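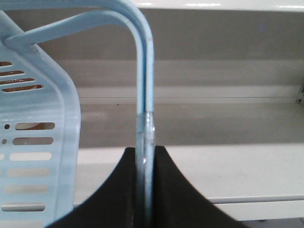 Fandley fingers closed on the clear sleeve of a basket handle, in front of the white shelving.

I've had the Fandley finger kit on our arm since August, and a few people have asked me whether it's worth buying. My answer is mostly yes, with some reservations about the software and one about the price. I paid for it out of our own budget, and Fandley doesn't know I'm writing this.

The kit is $600. For that you get a pair of fingers, a mounting plate, a bracket for a small wrist camera, a bag of screws and a year of access to their grip software. The camera itself is extra, and so is the cable. If you already have a camera that fits the bracket, you can skip theirs. Ours did fit, after I found a shorter screw for it.

We run a Udano arm in our shop at Stilstead. It's a few years old, and the stock gripper that came with it is fine for boxes and not much else. It has flat pads, and flat pads want flat things. Most of what we test with is retail stuff, which means bags, bottles, tubs and shopping baskets. The baskets were the reason I started looking around. A round handle would sit between the flat pads for a second or two and then turn, and the whole basket would swing to one side.

The other kit I looked at was from Lacroix. It's a nicer piece of hardware and it costs a good deal more. It also wants its own controller, and I didn't want another box on the cart. If you have the space and the money, you may feel differently.

Installation

The mounting plate goes on with four screws. The instructions say to take the old fingers off first and then the old plate, and I'd add that you should mark which way the old plate was facing before you do. I didn't, and I had the new one on upside down for most of a morning. The fingers closed fine that way, but the camera looked at the wrong side of everything.

Calibration took nearly 60 minutes the first time. You close the fingers on a test block, open them, move the arm and do it again. Later runs were much quicker because the software keeps the old values and only asks you to confirm them. It doesn't save them until you leave the page, so don't just close the browser.

How it does with handles

The shape is what you're paying for. When the two black fingers come together they leave a notch between them, and a handle can sit down in the notch where the flat pads would have pinched it from both sides. With our blue baskets the handle runs straight up and down through the fingers, and the closing force holds it where it is.

I kept a log for this review. Between setting it up and writing this I recorded 2,194 grips, mostly on basket handles, with some on bottles and on the rims of tubs. I didn't keep a careful enough record of the early ones to give you a clean failure rate, so I won't. What I can say is that most of the drops I wrote down came from the first stretch, when my approach angle was off. Once I slowed the last part of the approach, the drops on handles became rare.

Smooth surfaces are harder. A clear grip sleeve on a handle gives the camera a lot of reflections to deal with, and the software sometimes put the edge of the handle where the edge of the sleeve was. Turning up the closing force a little covered for this. I would still like a setting for clear plastic, and there isn't one.
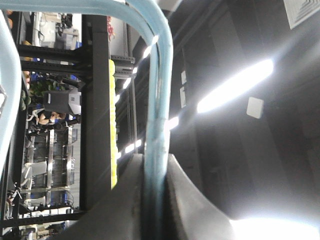
Photo: wrist camera, Stilstead shop

The camera view

The bracket puts the camera close in, so you get the top of the fingers and whatever they're holding, plus a good piece of the room behind. That's useful for checking a grip after the fact. You can tell right away if the handle is down in the notch or riding up on one side.

It does mean you record everything else too. Depending on how the wrist is turned, the room can end up on its side, with the ceiling lights down one half of the picture and people and shelves down the other. Overhead lights and glare are the main problem. With the wrist tipped up toward our ceiling strips, part of the picture goes to plain white, and the grip check gets less sure of itself. I fixed some of that by lowering the exposure by hand. The automatic setting is slow and seems to be aimed at darker rooms than ours.

If you have other people working nearby, tell them the camera is on and decide ahead of time how long you keep the footage. The software keeps all of it by default. I found the setting on the third page of the storage menu.

Wear and support

The fingers have held up. I can feel a slightly smoother patch on the inside of one, but it hasn't changed how they grip. Replacement pairs are sold separately and I've ordered one to have on the shelf.

I wrote to support twice. The first time was about the upside-down plate, and they sent me a drawing that should have been in the manual. The second was about the clear plastic setting. They said it had been asked for before and gave no date.

Who should get it

If you already own a Udano and you handle things with handles, I think the kit is a fair buy — more so if you have a camera on hand. If you mostly pick boxes, keep your flat pads. I'd also hold off if you need the software to work without a network connection, as ours refused to open the grip page during an outage even though the arm was running fine.

I plan to try it on paper bags with twisted handles next, and I'll add the settings to this post when I have some that work.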